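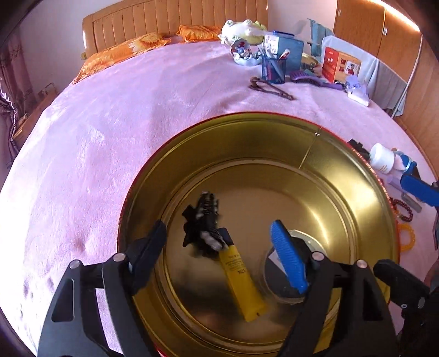 Keksdose als Sammelstelle für Kleinkram – wie macht ihr das?

neusa_m
Hallo ihr Lieben, seit September versuche ich, den ganzen Kram loszuwerden, der sich bei uns im Schlafzimmer ansammelt: Cremes, Haargummis, Armbänder, Stifte, dazwischen immer was vom Kleinen. Ich kippe dann alles aufs Bett auf die rosa Decke und sortiere in eine große runde Blechdose, innen golden, mit rotem Rand. Die ist so schön, dass ich sie nach den Keksen einfach nicht wegwerfen konnte! Drin sind bisher die gelbe Tube und das Döschen mit dem weißen Deckel, und schon komme ich ins Grübeln. Alles in eine Dose, oder nach Sorten trennen?

Junaid N.
Eine Dose, fertig. Ich habe jahrelang mit Einsätzen und Kästchen herumprobiert und am Ende lag trotzdem alles auf der Fensterbank. Große Dose, Deckel drauf, ab ins Regal.

Strandkorb_Ailsa
Da muss ich dir leider widersprechen, Junaid, so gern ich deine Beiträge lese. In einer runden Dose ohne Fächer rutscht alles durcheinander, und wer morgens sein Armband sucht, hat erst mal Creme an den Fingern (mir passiert, am Dienstag, vor der Arbeit, mit heller Bluse). Tuben und Tiegel würde ich zusammenlassen, Schmuck in etwas Kleines mit Stoff drin. Das dunkelrote Perlenarmband wäre mir jedenfalls zu schade fürs Blech. Und den orangen Beißring bitte ganz woanders hin!

neusa_m
Der Beißring kommt in die Küche zu den Babysachen, versprochen. Beim Armband hast du wohl recht, das hat mir meine Tante geschenkt.

arsalan_a
Mal eine andere Idee: Die Stifte stehen bei dir doch schon gut in dem dunkelblauen Netzbecher. So einen zweiten für Tuben, dann brauchst du die Dose nur für Haargummis und Kleinzeug. Bei uns steht das seit dem Umzug so und hält erstaunlich gut.

Junaid N.
Und dann stehen da drei Behälter statt einer Dose. Ich sag ja nur.

Strandkorb_Ailsa
Lieber drei, in denen man was findet :) Neusa, wo soll das Keramikteil mit den bunten Blumen denn hin? Auf dem Bett würde ich es nicht lassen, so hübsch es ist.

neusa_m
Auf die Kommode, sobald da Platz ist. Ich probiere jetzt Arsalans Becher und melde mich nächste Woche wieder.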